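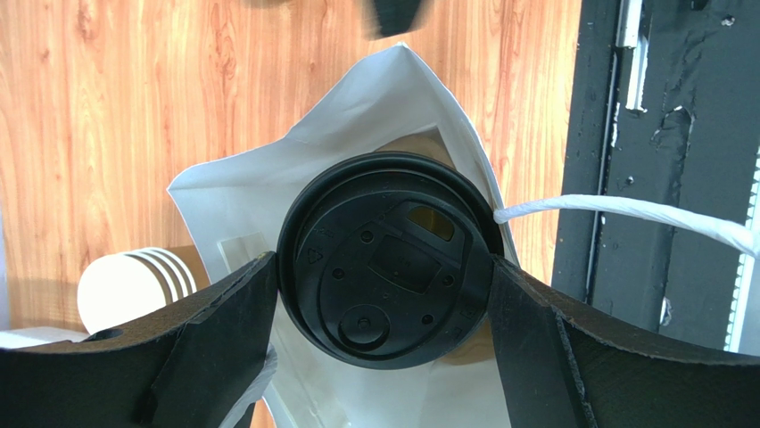 I ordered a flat white and a cinnamon roll to go from the cafe downstairs, because Szymon Piątek had told me on the phone that visitors to Trendard are expected to bring something in a bag. I thought he was being hospitable in reverse. "No, no, the bag is the hard part," he said when I got upstairs at 8:40 on a Monday, still out of breath (there is an elevator, I found it later). "Everybody wants to talk about folding shirts. I want to talk about bags."

So we talked about bags! Szymon spent 6 years running the counter side of a small bakery chain called Wysocka before he ended up here, and he still talks like a man with a line out the door. Trendard wants to sell a packing station to places like his old one, two arms and a table, the drink and the food go in, the customer picks it up.

Can it do that yet? I asked him straight out.

"It can do it when I'm standing there," he said. "If you ask me can it do it when I'm at lunch, then no. Ask me in June."

His worry is the cup. A paper cup with a lid on it is a terrible thing to hold, he says, and I had never given it a thought in my life. Squeeze the cup and the lid pops. Hold it by the lid and you're trusting the lid. "You learned this when you were a kid, you spilled on your mother's carpet, and now your hand knows. We have to get that in somehow, and we don't have a carpet."

They keep score, of course. Last month's tally was 454 tries at the bagging job, and when I asked how many he'd have been happy to hand across a counter he made a face and said "60, maybe, if the customer was my cousin." He means neat enough, with everything upright. A lot more of them technically got everything in the bag.
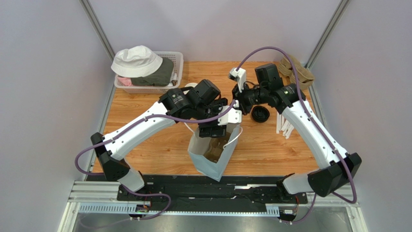 Two arms, one paper bag: bagging practice at Trendard.

I wanted to know why he doesn't use a stiffer bag, or a box, and he got quite animated. Boxes are what everyone shows at the trade fairs. Stellov had a very slick box demo last year, he said, and he watched it three times and liked it, "but no bakery I ever worked in is going to change its bags for a machine. The bags are ordered. There's 2000 of them in the basement." A paper bag leans and creases and the handles flop wherever they feel like, and a person just sort of nudges it with a knuckle and keeps going.

Household chores come up too, though he's less excited about those. Laundry pays for some of the work, through a partner called Flosesell that would love a machine to sort a hamper. Szymon thinks the home is further off than the shop. "In a shop I know there will be a cup. In your house, what is there? I don't know what's in your house. You don't know what's in your house."

I told him I'd take a slow one if it emptied my dishwasher overnight. He said that's what his sister says, and that slow is fine, slow he can give her. It's the one time in twenty with the good glass that bothers him.

What does he think a shop could use right now, today? He took a while over that. Stacking sleeves, he said finally. Opening bags ahead of the rush and lining them up, maybe, with somebody checking. "The boring minutes. At Wysocka I would have paid for the boring minutes."

And the rush itself, the morning line, the woman with three kids and an oat milk substitution?

"That's still me," he said, and went to find a plate for the cinnamon roll.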